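Ticket: Prukley cell, right gripper drops out during lid task
Status: open
Reported by: Jollinton bench team

Right gripper stops responding partway through a run – error 200 on the Muvik controller, arm holds position. First seen in June at cycle 1,705. Left arm unaffected.

Power cycled, fault cleared, came back after 3 runs. Swapped the gripper motor with the Yang spare. No change.

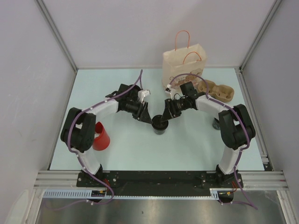 Both grippers at the black container, purple cables along the arms.

Suspect the right cable. The fault only shows with the elbow well out, and wiggling the plug by hand at standstill sets it off one time in three. Cable has been re-tied with more slack at the wrist. Speed limited for now.

Next: 500 cycles on the new routing. If it trips again, replace the cable and check the connector under the right base.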